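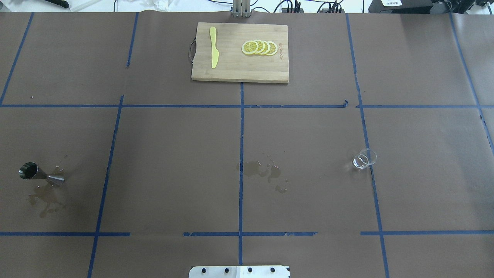
Seltmont School Facilities Records

README for the public release

This dataset collects the building and repair projects of the Seltmont school district in one table, with a second table for the buildings themselves. It was put together from board meeting minutes, bond reports and contractor invoices, most of which were only available as scanned pages. The release has 1,457 project records covering 70 buildings on 7 campuses.

Last updated: 18/09/2025

What is in the release

projects.csv has one row per project. A project is anything the board voted on as a separate item, so a roof replacement done in two phases and approved twice appears as two rows. The phase_of column links the second row to the first.

buildings.csv has one row per building, including portable classrooms and buildings that have since been torn down.

sources.csv lists the document each project row came from, with the page number where the amount appears.

notes.txt holds comments from the people who did the data entry. It is not cleaned up, and some of it will only make sense next to the scans.

Main columns in projects.csv

project_id: a number we assigned. It has no connection to the district's own job numbers, which were restarted more than once.

building_id: matches buildings.csv. Left blank for campus-wide work such as paving, fencing and storm drains.

category: one of roof, heating and cooling, plumbing, electrical, classroom, athletics, grounds, access, other.

approved_amount: the amount in the board motion, in dollars.

final_amount: the amount paid at closeout. Blank when no closeout report was found. A blank does not mean zero.

contractor: the name as written in the minutes. Katsaros shows up under several spellings in the older records, and we merged those by hand. Perkness and Breltus are kept apart even though they bid together on the middle school gym.

fund: bond, general, state grant or developer fee.

status: approved, under way, closed, canceled or unknown.

How the records were made

Sofia Raptis and Stavros Antoniadis typed the entries from the scans. Each record was entered once and then checked by the other person against the source page. Where they disagreed, Chrysoula Gavalas looked at the page and made the final call. Radomir Mujić wrote the scripts that check totals and flag duplicate rows.

Amounts have not been adjusted for inflation. Change orders are added into final_amount and are not listed separately. If you need them one by one, the page references in sources.csv will get you to the right report.

Projects under $1,000 were left out. The board stopped voting on these individually, and the earlier ones were recorded too unevenly to be useful.

Known problems

The minutes for two summer meetings are missing, and projects approved at those meetings are only included if a later report mentions them.

Category was hard to assign for modernization projects that covered a whole wing. We used the largest line item. When the line items were not broken out, the project went under classroom.

Building names changed when the north campus was rebuilt. The old_name column in buildings.csv should catch most of these, but the former library and the former district office are still mixed up in a few rows.

The status column was last checked in March. Anything approved after that is marked approved even if work has started.

Using the data

You may copy, share and reuse the tables for any purpose. Please name the release and its date so readers can tell which version you used. Do not use approved_amount to compare contractors on cost, as many motions include design fees and permits along with construction.

Corrections

Send corrections to Apostolos Kalogeropoulos through the records page. Include the project_id and a page reference if you have one. Fixes go into the next release and are listed in changes.txt.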